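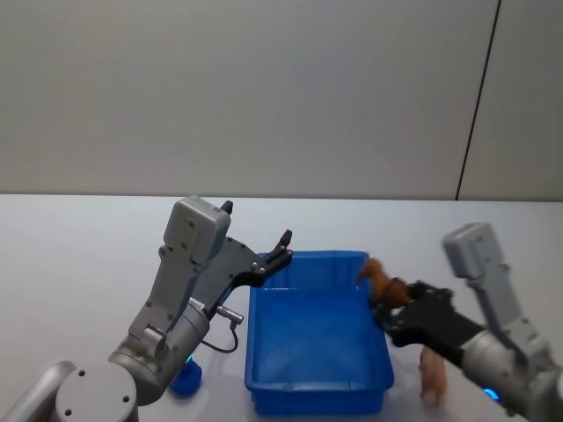
Atelier > Rangement > Bacs et plateaux

Le bac bleu comme poste de tri

Je trie les petites pièces depuis des années dans ce qui me tombe sous la main : couvercles, barquettes, fonds de carton. Le résultat est toujours médiocre. Un couvercle n'a pas assez de bord, une barquette se renverse, un carton garde la poussière et la limaille dans ses plis. Depuis juillet je n'utilise plus qu'un seul contenant pour cette étape, un bac bleu en plastique, rectangulaire, ouvert, posé sur la table blanche. Je note ici les cotes, la façon de le placer et les quelques points qui m'ont demandé des réglages.

Les cotes

Hors tout, le bac fait 557 mm de long sur 343 mm de large. Le fond est plus petit que l'ouverture, les parois étant légèrement inclinées. C'est la cote à vérifier avant d'acheter : les fiches des vendeurs donnent presque toujours la dimension au rebord, et le fond utile n'est indiqué nulle part. Pour du tri, seul le fond compte. J'avais commis l'erreur sur un modèle précédent, dans lequel mes plateaux de séparation ne descendaient pas jusqu'en bas et restaient coincés à mi-hauteur.

Acheté chez Magesa, au comptoir, sans couvercle. Le couvercle existe en option. Je ne l'ai pas pris : un bac de tri fermé devient un bac de stockage, on y laisse les choses, et trois semaines plus tard il en faut un deuxième.

La dépouille des parois

L'inclinaison sert d'abord à l'empilage. Pour le tri, elle a un autre effet : une vis lâchée contre la paroi glisse vers le fond au lieu de rester appuyée dans l'angle. À l'inverse, on perd un peu de surface à plat, et les boîtes à angles droits laissent un vide en coin sur tout le pourtour. Dans mon cas ce vide est sans importance. Pour quelqu'un qui veut ranger des boîtes côte à côte, il vaut mieux chercher un bac à parois droites, plus cher et plus difficile à désempiler.

Les faces intérieures présentent de légers reliefs. Ils rigidifient la paroi, mais ils retiennent aussi la poussière fine. Un pinceau plat les nettoie correctement, un chiffon beaucoup moins bien.

Le rebord

Le rebord en saillie est la partie que je regarde en premier. Sur un bac chargé de visserie, c'est lui qui transmet la charge à la main. Un rebord trop mince plie, et la paroi longue part vers l'extérieur dès qu'on soulève. Essai simple au magasin : saisir le milieu des deux grands côtés et tirer doucement. Si l'écart se voit à l'œil nu, reposer le bac.

Je soulève toujours par les petits côtés. Par les grands côtés, le fond se creuse et tout le contenu migre vers le centre, ce qui annule une demi-heure de tri par zones.

La table

Le plateau est à 770 mm du sol. Debout, c'est un peu bas pour moi ; assis, c'est correct à condition que le bac ne soit pas trop profond. Le calcul est facile à faire chez soi : hauteur de table plus hauteur de paroi, et l'avant-bras ne doit pas monter pour passer au-dessus du rebord. S'il monte, baisser la table ou monter la chaise.

Le blanc du plateau n'a pas été choisi pour le tri, mais il convient bien. Une rondelle tombée à côté se repère tout de suite. Le contraste avec le bleu délimite aussi la zone de travail : ce qui est dans le bleu n'est pas trié, ce qui est sur le blanc l'est ou attend une décision. J'ai essayé un bac gris auparavant. Les pièces zinguées y disparaissaient, surtout le soir vers 18 h quand la lumière vient de côté.

Seul inconvénient du blanc : les traces. Un objet métallique traîné sur le plateau laisse un trait gris, qui part à la gomme. Je n'utilise pas d'éponge abrasive, elle matifie la surface et les traits suivants s'incrustent davantage.

Orientation

J'ai d'abord placé le bac en travers, grand côté face à moi. C'est la position spontanée, et elle fonctionne mal : le bac occupe la largeur utile, et les boîtes de destination se retrouvent derrière, là où il faut tendre le bras par-dessus le contenu. Je le mets maintenant dans le sens de la profondeur, petit côté vers l'avant de la table. Il reste alors de la place libre à gauche et à droite, et chaque main travaille de son côté.

Le décalage latéral se règle selon la personne. Légèrement à gauche du milieu me convient, je pose davantage à droite. Carleen Kereama, avec qui je partage l'atelier, préfère le décalage inverse et remet le bac à sa place quand elle a fini. Nous avons renoncé au repère de ruban adhésif : il se décollait au nettoyage et laissait de la colle.

Méthode

1. Vider entièrement le bac. Vraiment entièrement, y compris la rondelle qui traîne dans l'angle depuis le tri précédent.
2. Verser le lot à trier au fond, du côté éloigné.
3. Ramener les pièces vers soi par petites quantités, à la tranche de la main ou avec une règle.
4. Sortir d'abord ce qui n'a rien à faire là : emballages, copeaux, pièces cassées.
5. Trier par type, puis par diamètre, puis par longueur. L'ordre inverse oblige à reprendre chaque tas.
6. Verser chaque tas dans sa boîte et l'étiqueter avant de passer au suivant.

Le point 6 est celui que je saute le plus souvent. Une boîte sans étiquette est une boîte à retrier. J'imprime les étiquettes sur une Nisteck, en ruban étroit, type et diamètre sur la première ligne, longueur sur la seconde. Pas de code interne : j'en avais inventé un, j'ai perdu la feuille de correspondance.

Pour un lot mélangé de récupération, un kilo de visserie me prend environ 343 secondes rien que pour l'étape 4. J'ai chronométré une seule fois, la valeur n'a donc rien de statistique. Elle m'a tout de même conduit à faire cette étape à part, sur plusieurs lots à la suite, avant tout tri par type.

Le bruit

Un fond en plastique nu résonne quand on y verse des écrous. J'ai testé une feuille de mousse fine découpée à la dimension du fond. Le bruit baisse nettement, mais les pointes s'y plantent et les petites rondelles se relèvent difficilement. Un tapis de tiroir antidérapant pose un problème voisin, avec en plus les alvéoles qui retiennent tout ce qui est petit. Je suis revenu au fond nu. Verser lentement, bac posé bien à plat, suffit à rester supportable pour le reste de la maison.

Nettoyage

Eau tiède, liquide vaisselle, pinceau pour les reliefs, rinçage, séchage à l'envers sur deux tasseaux — le rebord ne doit pas porter sur toute sa longueur, sinon l'eau reste prise dessous. Pas d'acétone. Pour les résidus d'huile, un dégraissant doux, puis à nouveau le liquide vaisselle.

Éviter de laisser le bac vide derrière une vitre en plein été. J'en ai perdu un ainsi : le fond avait gondolé, et un bac qui bascule sur sa diagonale ne sert plus à rien pour trier.

Rangement des boîtes

Les boîtes triées partent sur une étagère Vevberg à huit niveaux, achetée d'occasion. Les vis en haut, les écrous et rondelles au milieu, les pièces lourdes en bas. Le niveau inférieur est réservé aux lots non triés, en sacs fermés. Quand ce niveau est plein, je n'accepte plus de récupération.

J'avais regardé les casiers Murkometti, à tiroirs transparents. Bien faits, mais les tiroirs sortent complètement de leur logement si on tire un peu fort, et je tire un peu fort. Carleen en a un module pour ses résistances et s'en trouve satisfaite. Pour de petites quantités et des pièces légères, le choix se défend.

Reste à résoudre la question des rondelles éventail, que je ne sais toujours pas classer — avec les rondelles plates de même diamètre, ou avec les rondelles Grower. Elles sont pour l'instant dans une boîte à part, étiquetée « éventail, tous diamètres », et il faudra la reverser dans le bac un de ces jours.

Contact | © Carnet d'atelier, tous droits réservés | Haut de page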